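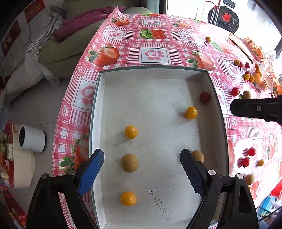
*Att. 1 - fruit tray, jaws open, blue pad left, black pad right*

**Ticket 813 - Skotov hand gripper kit, trial unit**
Opened 18 Jun 2020
Supplier: Imura
Site: Lornbridge
Status: open, waiting on supplier

**Problem**
Small fruit turns in the jaws on lifting. Cherry tomatoes mostly, longans now and then. Worse with odd pads on (one blue, one black). Kit guide says pads can be mixed. Not convinced.

**Tried so far**

- Wiped both pads, dry cloth. No change.
- Checked pivot screws for play. Left finger had a bit, nipped up. Slightly better.
- Swapped to matching ridged pads, same part no. both sides (105). Much better on tomatoes, longans still roll if gripped off centre.
- Re-ran the zero routine from the guide. Fails first go with code 2565, passes second go. Code isnt in the guide.
- Slower close. Helps, but then the tray job takes far too long.

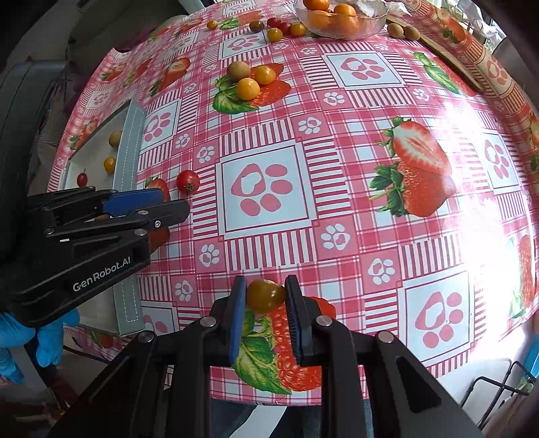 *Att. 2 - matching dark blue pads, cherry tomato held over the cloth*

**Notes**
Pads leave no marks on the tomatoes that we could see. Good. Grip feels a bit stiff at the start of travel - may be the spring, may be just new. Wong kit we had last October didn't do this, but its fingers were too fat for anything in a tray.

Guide says to change pads after 500 closes. Is that right?? Seems very low and spares aren't cheap.

**Need from Imura**

1. What 2565 means, and whether its safe to carry on after a second-go pass
2. Yes or no on mixed pads
3. Softer spring, if there is one
4. Price for a spare set of 105s

Trial carries on with matching pads meanwhile. Don't close this one - buying decision is on hold till we hear back.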